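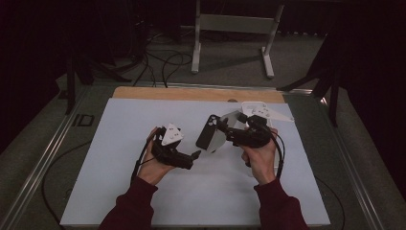 Page 3

The Stullance Branch: What People Remember of a Small Railroad
Project report by Sânziana Grecu

How I came to the subject

I should say first that I didn't set out to write about a railroad at all. My proposal, which my adviser was kind enough to approve in about ten minutes, was on how people in Grernine used to do their weekly shopping. I had a nice list of questions about grocers and market days, and I took it to the first person on my list, a retired schoolteacher who lives up behind the church. She answered the first question with a story about the train. She answered the second with another story about the train (this one had a goose in it), and by the time we had finished our coffee I had a notebook full of the Stullance branch and hardly a word on groceries. The next two conversations went the same way, so I wrote to my adviser again and changed the title.

The line itself

The branch ran from Grernine up the valley to Stullance, with a stop at Brullix in between. It was built to the ordinary gauge of 1435 millimeters. I mention this because almost everyone I talked to called it "the little train," and I had pictured something narrow and toy-like until I found the gauge written down in the town archive. It was a full-size railroad. What was little about it was the train, usually a single car and at most two, and I suppose the speed as well. The timetable gave 48 minutes from one end to the other, and people laughed when I read them that number. Several of them told me, separately, about the climb after Brullix, where you could get down, pick a few plums and climb back on. I have heard this same story about other lines in other countries, so I can't promise it is true here, but it was told to me with a great deal of feeling.

Stullance station is still standing and is somebody's house now, with very good tomatoes along the old platform side. The one at Brullix is gone except for a strip of paving and a row of lindens. In Grernine the main line still runs, of course, and the branch platform has become the place where people chain their bicycles.

How I worked

Most of my material comes from long conversations, usually in kitchens. I wrote notes by hand during the visit and typed them up the same evening, while I could still hear the voice in my head. I had meant to record everyone, but my first speaker became so stiff and formal with the recorder on the table that I put it back in my bag and never took it out again. I am a little sorry about that now, mostly for the songs.

The other half of the work was in the archive, where I was given a box of timetables, repair bills and letters. The letters were my favorite part. There is a long quarrel in them between the stationmaster at Brullix and the Moldovan bakery, which sent its bread up the valley on the first train and felt, very strongly, that the crates were being left out in the rain. The stationmaster answers that bread should be better wrapped. It goes on through an entire winter. Both sides become more and more polite as they get angrier, and the last letter, from the bakery, is so courteous that I had to read it twice to understand it was an insult.

I also walked the route, which took me far longer than I expected. The trail guide calls it an easy day. I had bad shoes and stopped to look at every culvert.

What people remembered

I had expected to hear about the closing, and I had a whole section planned for it. In the end people had surprisingly little to say on that. The last train ran on 26th August, and the ones who were there remember that it was hot and that the band played, and then they go right back to talking about ordinary mornings. They remember the smell of the bread crates. They remember who always sat in which seat, and the small scandal when a seat was taken. A man in Stullance, 66 years old and still annoyed, told me how he missed the high school entrance exam because the train left on time for once.

The smell came up more than anything else: bread in the morning, wet wool in the fall, and coal smoke for the oldest speakers. I have put these passages together in the appendix, in the speakers' own words as nearly as I could write them down, and I'd ask the reader not to skip them, as they are better than anything in my own chapters.

Women and men told rather different stories. The men talked about the engine and the crew, and knew the drivers by their nicknames. The women mostly talked about the car itself and the other passengers, and about what was carried on their laps. I had some 3 pages on this in my draft and cut them down, because I only spoke to a small group and didn't want to build too much on it. I still think there is something there for another student.

Things I would do differently

I would go to Brullix sooner. I left it for October, thinking there was little to find with the station gone, and then learned that the stationmaster's daughter had moved away at the end of the summer to live with her son. We have spoken by telephone since and she is lovely, but she tells me the photographs are in a trunk, and the trunk is in the son's garage behind the winter tires. She has promised to look when he changes them.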